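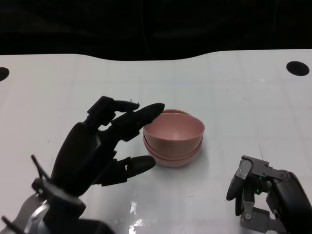
Ulleo Shared Workshop: minutes of the October build night

Shaimaa Tawfik in the chair, and a warm thank you to her for the flapjacks, which were gone before item 1.

1. Hand and gripper
We spent most of the evening on the nested pink bowls. The black five-fingered hand is on the left arm and the grey gripper stays on the right for now, as agreed last time. Shaimaa would like the fingertips to come in at the rim a good deal more slowly, and we all rather liked that idea. She will rewrite the approach and bring it on Friday.

2. Money
The kitty stands at £147. Agreed to buy 3 spare finger links from Edamico and leave the Szulc order until we know what the postage is.

3. The Zeden cable
Still missing. Please do look in your bags, everyone, and in the boot of the car too.

4. Any other business
A long and very friendly chat about whether a second lamp would help or just add to the glare on the white table. Left open. 2 people offered to bring one from home.

Next meeting Friday, 7 pm, kettle on from half six.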